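The pendant said 1132 and nothing else. No words, no line under it, just the number.

Perihan Kaplan read it out loud to the empty lab. Then she read it again because the first time hadn't helped.

4 in the morning. Senia asleep at home, phone off probably. The Trimel people wanted a clean run by eight and so far tonight there had been fifty-three picks with no trouble at all, easy ones, boring ones. Then pick 54. The arm went down, stopped, and did not come back up.

She had her thumb on the stop button. When did that happen? Didn't matter. She left it there.

Think. The manual was in the other building. Ladefoged had the manual, Ladefoged always had the manual, took it home on the train like a novel. She tried his number. Voicemail. She hung up, called again, voicemail, left a message that was mostly breathing.

"It's Perihan. Eleven thirty-two. What's eleven thirty-two. Call me."

Okay. Look at it then. Don't touch, just look. 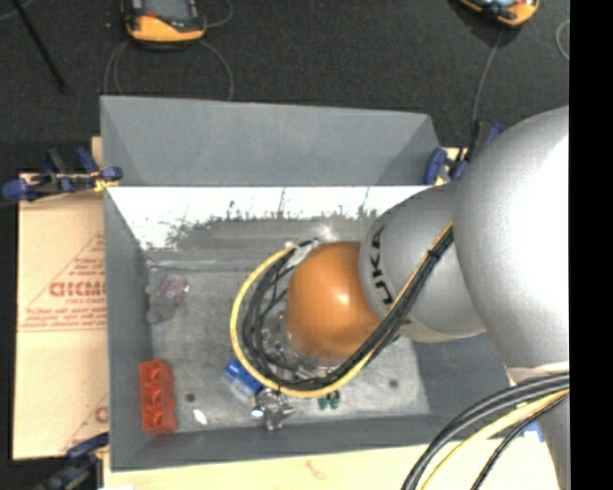
The arm over the bin, cables looped around the wrist.

The cables. She had said it in March, she had written it in the log and underlined it. Every time the wrist turned the same way it wound itself up a bit more, and the software thought it was unwinding. It wasn't. It had the sign backwards or something, Brarkus swore they'd patched it. Brarkus swore a lot of things.

So the wrist wanted to turn and the bundle wouldn't let it. That was her guess. A guess at four in the morning, with her eyes burning.

The red block was still over in the corner of the bin. It would of been next.

She could free it by hand. Everybody did. Reach in, give the loop a tug, hit reset, get your run back. Thirty seconds. Senia had done it last winter, and the arm had come round hard and fast the second the load went off, and Senia had 2 fingers in a splint till spring. Went around saying it was a car door. Perihan filled in the form herself and wrote what really happened and Senia didn't speak to her for a month.

The motors were humming. Very low. Still pushing.

Her other hand was out. She saw it there, halfway to the cable, like somebody else's hand.

She pulled it back and hit the stop.

Clunk. The brakes. The hum went away and she could hear the vents, and a truck somewhere, and her own heart going much too fast for a person standing still. Nothing on the arm moved. She walked round to the wall and pulled the main switch too, then hung her lock on it. Her hands were shaking so she droped the key and had to go down on the floor for it.

The run was gone. Fifty-three good ones and they'd have to start from zero – Trimel would be angry, Brarkus would say operator error, there'd be a call about it and then a call about the call.

Fine.

The phone buzzed under the bench where she was kneeling. Ladefoged, thick with sleep.

"Wrist torque," he said. "Don't put your hands in it."

"I didn't."

"Perihan."

"I didn't," she said, and sat down on the floor with the key in her fist. "Bring the manual. And coffee."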